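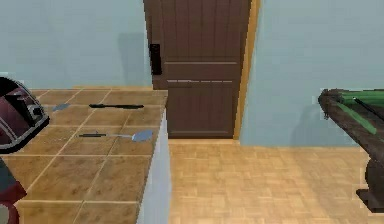

*Fiction. By the Sawatzky desk, Drandesville. 12 December 2000*

# Datum

The benchmark at Drandesville was a brass disc set in the step of the old Pider grain office. It had been levelled in once and trusted ever since. Every drain, culvert and floor slab in town took its height from it.

The surveyor arrived in November to check it. The contract allowed 13 days and specified a closed loop: out from the provincial mark at Nastatari, along the rail grade to the disc, and back again. Allowable misclosure was set by the square root of the distance. She ran the level and an assistant held the staff. They took sights of equal length, fore and back, to cancel collimation error, and they stopped when the heat shimmer off the gravel made the centimetre marks swim.

The loop closed to 2 millimetres. The disc was 25 millimetres lower than its published height.

She ran it again in the opposite direction. The second loop gave 24.

She rented the upstairs of a house on the Sawatzky road for the duration, with a kitchen she shared and a bedroom she did not. She reduced her observations there at night, in pencil, with the columns summed down and then up.

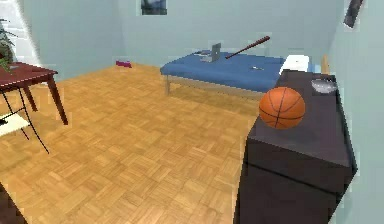 *The bedroom, Sawatzky road.*

A sinking benchmark is an ordinary fault. Clay shrinks in dry years and the step goes down with the building. The procedure is to write a new height on the station card and strike the old one through with a single line, so that it can still be read. The card for Drandesville had been struck through once already, in brown ink. The figure beneath was higher again.

She asked at the town office whether anyone had noticed doors sticking. The clerk said they all stuck. They had always been planed at the bottom, and the colour of the bare wood was how you told an old house from a new one. 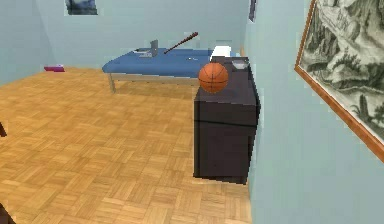

The remaining days went to the other marks. There was a bolt in the bridge abutment, a cut cross on the church footing and a spike in the water tower. Relative to the disc, none of them had moved at all. Relative to Nastatari, all of them had.

She wrote it up in the usual form. Under Remarks she entered that the local network was internally consistent and could be used for all works within the town limits. She entered the new height on the card, struck out the old one, and left two blank lines below it.

The assistant packed the staff in its canvas sleeve. They drove out by the rail grade, uphill the whole way.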